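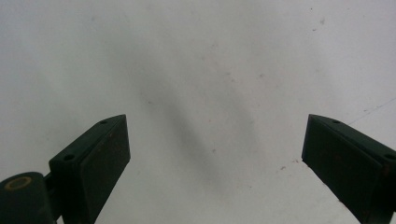 We use cookies to remember your settings and measure visits. By continuing to browse you accept our cookie notice. Accept | Manage

FOR IMMEDIATE RELEASE
5 Jul 2022

Forsyth Downtown Merchants Question Plan to Move Carriage Museum to Kokanness

FORSYTH – The Forsyth Downtown Merchants Association is asking the city council to put off its vote on a 30-year lease that would let the Amero Carriage Museum leave Forsyth for a new building at the Kokanness fairgrounds.

The association has read the proposal twice and still can't find the part where Forsyth comes out ahead. The city would give up its claim on the museum's present building on Depot Street, release the museum from its maintenance agreement, and lend Kokanness 107 carriages, wagons and sleighs that were given to the people of Forsyth over several decades. In return the city gets its name on a plaque and a seat on an advisory board that meets every January.

The museum says attendance will climb once it sits next to the horse arena. Maybe so. The figure we've been shown is 1000 visitors on each show day, and it comes from a study paid for by Jivetti, the developer that wants to build the hotel across the road. We asked how the number was reached. We were sent a brochure.

People who come to a horse show come to see horses. They arrive with trailers, they spend the day at the rail or in the barns, and they leave when their class is over. Some will wander over to look at an old stagecoach. Whether they'll do it in the numbers promised, and pay at the door, is a question the study doesn't ask.

There is also the matter of parking. The site plan shows 190 spaces, all of them already used by the arena on show days. When this was raised at the June work session, the answer was that a second lot is "under discussion." It isn't in the lease, and no one has said who would pave it.

The association doesn't claim the Depot Street building is in fine shape. The roof leaks over the harness room and the heating is older than most of our members. Those repairs were priced in the city's last building survey and then left alone. We find it odd that money for a roof could never be found, while money for moving costs turned up in one budget cycle.

Before any vote, the association asks the council to:

- publish the full attendance study, including its survey questions
- get a repair estimate for Depot Street from a firm with no stake in the Kokanness project
- state in writing which carriages are on loan, and what happens to them if the museum closes or the lease ends early
- hold a public hearing in Forsyth, in the evening

If the answers are good, we'll say so. Until then our members will keep the "Where's It Going?" signs in their windows.

The Forsyth Downtown Merchants Association represents shops, restaurants and offices in the Depot Street district. Copies of our letter to the council are available at the association office during business hours.

###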